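19/09/2020

So I finally cleared out my email inbox, all 4000 of them, and I'm still a bit giddy about it! My cousin Polyxeni Andreadis has been on at me since April (she's the kind of person who replies to things the same day, I don't get it) and last night I made tea, put the radio on and just went for it.

The newsletters were the worst. I had 702 from Adport alone, and I bought one pair of sandals from them, once. I searched the name, ticked the lot, gone. Then I unsubscribed, which took longer than the deleting did.

I kept 106 in the end, mostly family stuff and the recipes my aunt types out in capital letters. Those got their own folder, and I printed the walnut cake one so I can stop hunting for it every winter.

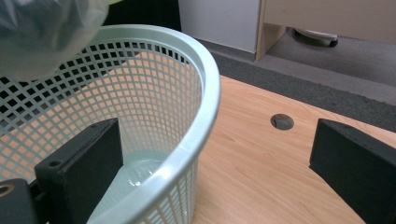 *The mint green basket, with one bit of crumpled plastic in it.*

Next up is my photos folder, and I'm scared to open it. I'm giving myself 30 minutes a night, with cake. If you've got a system for duplicates, please leave me a comment!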